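Notes for the **Vala** board set. Peg-and-plate assembly, blue parts on a white base. Teodoro Mercado started this file, Laine Lepik keeps it going. Last touched in December.

## what's in the folder

- `board/` print files for the base and the raised plates
- `pegs/` all blue parts, upright and lying ones in the same file
- `layouts/` starting layouts, 7 so far
- `old/` Kitus version, don't use, hole spacing is off

## setup

Base goes flat on the dark gray table, black backdrop behind. Gear-like part on the upper part of the board, ring tab pointing away from you. Small peg goes below it. Pegs in pairs stay in pairs, don't split them accross plates.

Check the slot next to the small plate for stray plastic. Coutinho filament strings a lot there, Prurkura less.

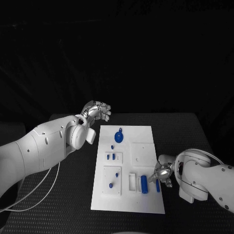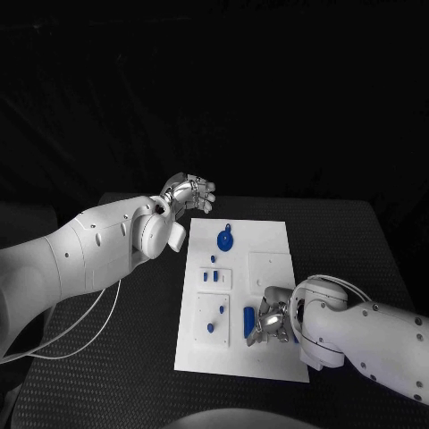 *Vala board on the table, blue and white parts, both pictures.*

## known problems

- Shorter rounded peg gets mixed up with the slim one. Same blue, sorry. Laine wants to reprint in another color, not done
- Flat square plate slides if the base isn't level. Tape under the base helps
- Some 2 mm of play in the slot on the first print. Fixed in the current file
- A peg lying down rolls. If it leaves the board put it back by hand and write "reset" in the notes column

## layout names

Short name, underscore, number. No spaces pls. If you move a plate thats a new layout, not an edit of the old one.

## todo

- [ ] spare pegs, we keep losing the short ones
- [ ] photo of each layout from straight above
- [x] base reprint
- [ ] delete `old/` once Teodoro says ok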